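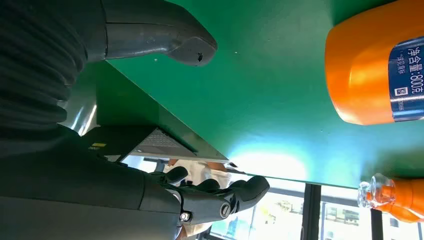 Green top, bit of glare

benchpress_bertie
Right, home gym people, settle this for me. The Sutter folding bench has dropped to £200 at Prandinach and I've had the tab open since breakfast. My old one wobbles every time I sit up and I'm sick of it. Anyone got one?

mudflap
Had mine since September. Solid for dumbbell work, pads are a bit firm. The pin for the incline is stiff as anything though, I end up kicking it.

oatcake77
Wouldn't touch it at that price. The Fleller is cheaper and has 4 back positions, which is plenty unless you're very fussy.

mudflap
I had the Fleller before this! The seat slides forward when you press. Drove me mad.

oatcake77
Did you tighten the bolt under the seat? Mine's never budged.

mudflap
Yes, I tightened the bolt.

kettle_and_bell
Check the delivery before you get excited, Bertie. Prandinach wanted £14 to bring mine to the door and then left it at the end of the drive (in the rain, lovely). Collect it if you've got a car big enough.

benchpress_bertie
Ooh, good shout, the shop's only ten minutes off. Would it fit in a hatchback with the seats down?

kettle_and_bell
Mine did on the second trip, with the box off. Take a blanket.

squatlobster
Or hang on for a Grernero second hand. My brother paid nearly 2,000 for a whole rack and bench and uses it for drying shirts, so they do come up.

oatcake77
Still say Fleller.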